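Furnished flat, entry and mid-lease inspection
Checklist with comments

Property: Gedesen Court, unit 9
Managed by: Haddad Lettings
Inspected by: Otis Kowalczyk
Date: August 2, 2022
Previous inspection: January
Marks used: OK = no action. W = watch, look again next time. A = action needed. NA = not in this flat.

Please read the comments and also the marks. Many times the mark is OK but in the comment there is something for the tenant to do.

1. Entry and hallway

1.1 Front door closes and locks without force. OK
1.2 Door closer. W
The door closes by itself, but the last part is slow and it stops before the latch. I adjusted the screw a quarter turn. If it stops again, please call the office, do not turn the screw more.
1.3 Hallway light and switch. OK
1.4 Nothing stored in front of the door on the inside. A
Shoe rack and one folded pram are on the exit side. In January it was the same comment. The rack can go on the other wall, I measured and it fits.

2. Smoke alarms and fire items

2.1 Alarm in hallway, test button. OK
2.2 Alarm in bedroom, test button. A
Sound is weak and it stopped after two short beeps. I replaced the battery and then the sound was normal. The unit itself is old, the date on the back is not readable any more. I ask for a new one.
2.3 Fire blanket in kitchen. OK
It hangs on the left of the cooktop. Keep it there, not in the cupboard.
2.4 Portable heaters. W
One Sodach oil heater in the bedroom. Cord is in good colour and not warm when I touched it. It was plugged in a power board together with a lamp and a charger. Heater must go directly in the wall outlet.

3. Living room

3.1 Window opens, and restrictor holds. OK
3.2 Curtains and cords. A
One blind cord makes a loop low enough for a child. A cleat must be fixed to the wall, high up. I had only one cleat with me and used it in the bedroom.
3.3 Carpet edges. W
The patterned carpet is flat in the middle. At the door to the hallway the edge lifts a little and a foot can catch it. Double tape is enough for now.
3.4 Sofa and chairs, joints and legs. OK
3.5 Black table, stability and surface. OK
Stands level, no movement when I leaned on one corner. The furniture list says "gloss black, gold trim", and this agrees. Please use a soft cloth only, the gloss shows every scratch. Paper and tissue to be cleared before candles are used in this room.
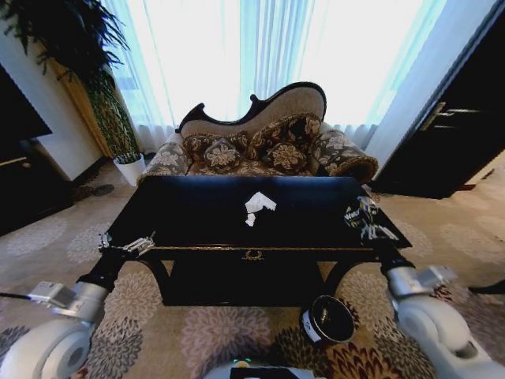

3.6 Power outlets. OK
All outlets tested with the plug tester. The one behind the sofa is hard to reach, I tested it also.
3.7 Power boards. W
One board, Telletti brand, has no overload switch. It can be used for lamp and phone only. Do not connect a second board to the first one.
3.8 Tall furniture fixed to wall. A
The bookcase is not fixed. The bracket is in a bag on the top shelf, with the screws. Probably it was waiting there from the delivery.

4. Kitchen

4.1 Gas hose and shut-off tap. OK
Tap turns by hand. I showed the tenant which direction is closed.
4.2 Range hood filter. A
Heavy grease. Wash in hot water with detergent, let it dry completely, put it back.
4.3 Under sink, leaks. OK
4.4 Cleaning products out of reach of children. A
Products are under the sink with no latch. The office can give a latch without cost.

5. Bathroom

5.1 Hot water temperature at basin. OK
5.2 Exhaust fan. W
It turns, but a sheet of paper does not stay on the grille. Dust inside, I think. To be opened by the electrician together with 2.2.
5.3 Sealant around bath. OK
5.4 Non-slip mat. OK

6. General tidiness and walkways

6.1 Way from bedroom to front door is free, 40 inches or wider. OK, except 1.4
6.2 Loose items on low furniture. OK
Only small things. Glass jars are better kept on a higher shelf when the grandchildren visit. A bottle should not be left near the power board.
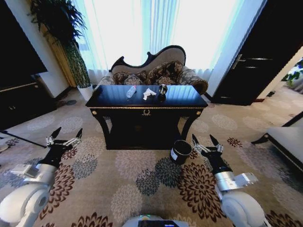
Item 6.2. Living room table with water bottle, tissue and small dark jar.

6.3 Balcony. NA

Summary of actions

Tenant: 1.4, 4.2, 4.4 (collect the latch from the office).
Office: new alarm for 2.2, cleat for 3.2, bracket for 3.8.
Electrician: 2.2 and 5.2 in one visit, please, so the tenant stays home only one time.

The tenant asked about the deposit of $1,000 and if the carpet edge will be taken from it. I answered that it is normal wear and I write it here so it is not forgotten.

O. Kowalczyk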